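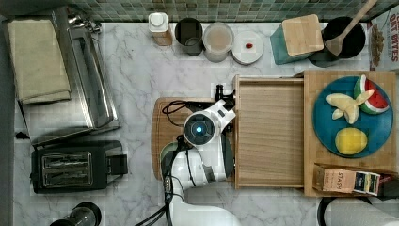 Counter, tile side: fruit plate on the larger board, tea just below it.

Ticket 3: tea and fruit corner, Fonier kitchen
Opened 19/04/2019
Status: open

Problem: every cuppa means shuffling things off the chopping board first. Love this marble counter, but the flavours end up all over it!

Tried: canisters along the back. Big improvement, and the teal one with the wooden lid is a gorgeous colour against marble.

Tried: the Valleck organiser, the light wood one with the drawer. 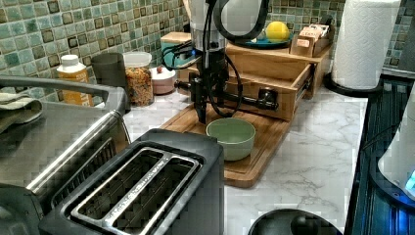

So far I'm rapt with it. Packets stand upright in their little box on top, the lemon's plate fits beside them, and the green bowl can live on the board.

Still to fix: the drawer sticks at 2 cm from closed. Waxed the runners, no change. Next up is swapping the screws for 8 mm ones, then I'll update here.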